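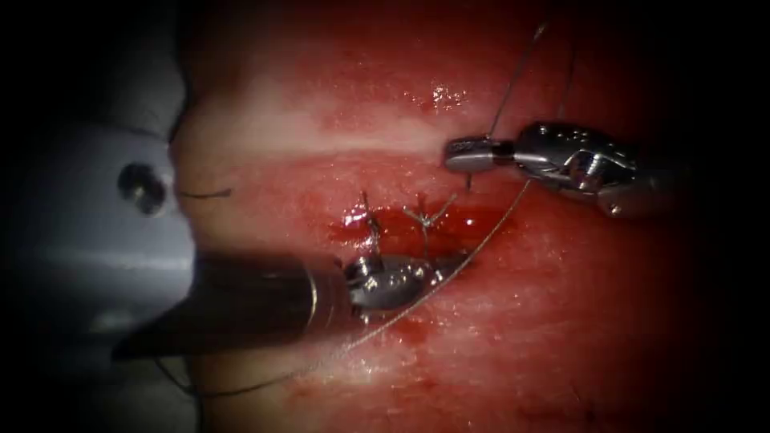

8/26/18, bench notes, knots and thread coating

Batch 319 of the Jisten thread came out of the cupboard this morning and I have now read the leaflet twice. It claims the coating "improves knot security in all common knots". I don't believe a claim with "all" in it. Coatings make thread slide more easily through whatever you are sewing, and I can't see how the same surface is meant to slide everywhere except inside the knot. Régis thinks I am being unfair before I start. Possibly, so I have tried to set the test up so that it could prove me wrong.

Setup as left on the bench:

- Jisten (coated) and Triltola (plain), same nominal thickness
- 200 mm lengths, cut with the good scissors
- square knot, then the same with one extra throw, then surgeon's knot
- hung weight of 900 g, left overnight, slip read off against ink marks on the tails
- nine of each combination

The ink marks were a nuisance on the Jisten. They bead up and wander. I ended up using the fine white paint pen, and even that needs leaving alone for a good while before you touch it. If anyone repeats this, mark the thread before tying. I marked the first few after tying and threw them all out.

Before anything else I measured the thickness myself and the two are not the same. The Triltola is a little fatter and it flattens when pinched, so whatever I read off the gauge depends on how hard I close it. I closed it gently both times and wrote down what I got, but I wouldn't defend those figures to anyone. It matters: a thread that flattens will grip itself in a knot whether it is coated or not. A difference between these two products may have nothing to do with the coating at all. The proper comparison would be Jisten with and without its coating, and Sillstead won't sell us the uncoated version. I asked in June and again last week.

First look, taken too early, so treat it as gossip. Plain square knots in Jisten had crept. I could see the paint marks had moved towards the knot on several of them. With the extra throw they hadn't moved by any amount I could read. Triltola square knots looked fine apart from one which I think I tied as a granny. I have kept that one in the set and put a ring round it in the table. Throwing out the results I dislike and calling them bad knots is how leaflets get written.
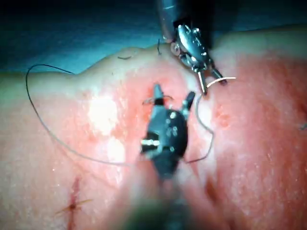
Does an extra throw always make a knot safer?
It helps up to a point that depends on the thread. On a slippery one the third throw is worth having, and past that you are mostly adding bulk. A badly laid first throw stays bad however much you pile on top of it.

I would like to see numbers for that last part. I was taught it, I have repeated it to other people, and I have never once tested it. Down for next week: first throw deliberately slack, then add throws until it holds or I get bored.

Other things wrong with today's set-up, while I remember them.

The load is steady. A hanging weight pulls evenly all night and very little in the world behaves like that. Knots that work loose usually do so by being tugged and let go, over and over. The old Lemaire rig in the back could do this if the cam were not worn to an egg shape. I ran it for a few minutes with no thread on and it knocks. Might be usable if I only want "more or less repeated tugging", but then I can't compare with anything published and I am back to shrugging.

The thread was dry. Wet thread swells, or it doesn't, depending on whom you ask and what they are selling. I have put two spare lengths of each in plain tap water in the beakers by the window. Please don't tip them out. They have no knots in them and aren't rubbish.

Every knot was tied by me. I tie left over right and pull harder with my right hand, which I only noticed when I looked at how the tails lay. Every knot in the tray leans the same way. Whether a leaning knot slips more I don't know, but I can't rule it out with one pair of hands.

And I knew which thread was which. You can't help knowing, the Jisten squeaks. A blind reading of the marks is still possible if somebody else does it in the morning with the labels covered, and I would much prefer that to trusting my own eyes on a result I was hoping for.
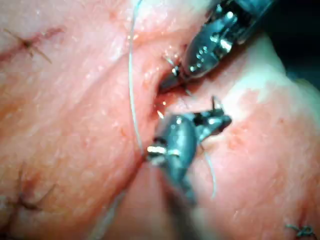 Huguette Chauvin disagrees with most of this and asked me to put it in the book: in her view the slip before the knot beds down should not be counted at all, every coated thread does it, and I ought to pull each knot up hard under a fixed load first and only start measuring afterwards. She adds that my square knots are "tied like shoelaces".

The first point is fair. The leaflet doesn't say whether it counts the bedding-down either, which is a good trick if you want a small number. I shall do both, slip from the moment of tying and slip after pulling up, and report them in separate columns. If the claim holds in the second column and fails in the first then the leaflet is half right and should say which half.

I don't accept the shoelaces.

Régis Baudry wants to know if we can order more of it now, as the price goes up. My answer is not on this evidence. We have enough Triltola to be going on with, and a discount is no reason to hurry a measurement.

To do:

- cover the labels on the tray, leave out the magnifier and a clean sheet
- find the small clamp for pulling up under load
- look at the cam, ask what a new one costs
- write to Sillstead a third time, ask how they measured slip and with what knot
- check the beakers, top up if low

Weights stay on until morning. Don't lean on the bench.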